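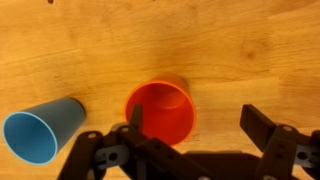 Is it really all right to turn up with nothing except our clothes and a bag of groceries, a mother of twins wrote to us in February, or will we be driving back down the hill for a can opener the first night? We loved that message, and it got us to finally sit down and write out the answers we've been giving by email for years. So yes, it really is all right, and there are two can openers in the drawer left of the stove.

Welcome to the questions page for Granström Cabins, up above Beltby. If you don't find your question, write to us anyway. We like hearing from people and we usually answer in the evening once the dishes are done.

What is in the kitchen?

Pots, two frying pans, a good bread knife and a less good one, a coffee maker, a kettle, and plates, bowls and cups for everyone the cabin sleeps, plus a stack of plastic ones for the little guests. Please use the plastic ones on the porch, where the boards are hard on everything else! You'll also find salt, oil, sugar and whatever tea the last family left behind. There is no dishwasher and no microwave, which a few people find surprising, so plan your oatmeal accordingly.

Something got spilled on the table. Should we worry?

Please don't. The tables are there to be eaten on and painted on and leaned on during long card games. Wipe up what you can with a soft cloth and warm water, and if a mark stays behind, just mention it when you leave. The one thing we do ask is that you put a trivet under anything that has just come off the stove.

How much does it cost?

The smaller cabins are $599 for a stay of 5 nights, and the big one by the birches is $771 for the same. Bedding is included, and so is the firewood in the shed. Towels are not, although we keep a few spare ones for people who discover this at bath time.

How do we book?

Through Jeteo, the booking service we moved to after our paper calendar met with a cup of coffee. Choose your dates, fill in how many of you are coming (babies count, so we know to put the crib up) and you'll get a message with your door code. If you don't get along with online booking, email us your dates and we'll type it all in for you.

Can we come for only a night or two?

In the quiet months, gladly. In summer we keep to the full stay, as there is only so much bed-making the two of us can do.

What time can we arrive?

From 3 p.m., and we ask that you be out by 11 in the morning. If you're coming a long way and will be passing through earlier, you can leave the car with us and walk down to the bakery in Beltby. Go for the cardamom rolls, and go before noon.

Will my phone work?

On the porch, mostly. In the back bedroom, hardly ever. We sit at 1,110 feet with a ridge behind us, and the signal does what it likes. There is wifi in all the cabins, strong enough for messages and the weather forecast but a little shaky for movies. There's a shelf of board games too, and most of them have all their pieces.

Is the lake safe for small children?

The near end of Lake Plakura is shallow and sandy for a good way out, and that is where families tend to settle. The far end, past the dock, drops off quickly, so please keep non-swimmers away from it. There are no lifeguards. Life vests in children's sizes hang in the boathouse and you're welcome to borrow them for the whole stay – just hang them up again when you come in.

May we bring our dog?

Yes, in all but the birch cabin, which we keep free of animals for guests with allergies. There's no extra charge. Bring a blanket for the couch if yours is the kind of dog who believes in couches, and keep a leash on near the sheep in spring.

What do we have to do before we leave?

Less than you might think. Wash up, take the trash to the bins by the road, close the windows and check under the beds, where we find a truly remarkable number of socks. We do the floors and the sheets ourselves.

What if we have to cancel?

Tell us as soon as you know. Up to two weeks ahead you get everything back, and after that we'll do our best to find you other dates. Children get ear infections and cars break down, and we've had both ourselves, so please don't be shy about writing.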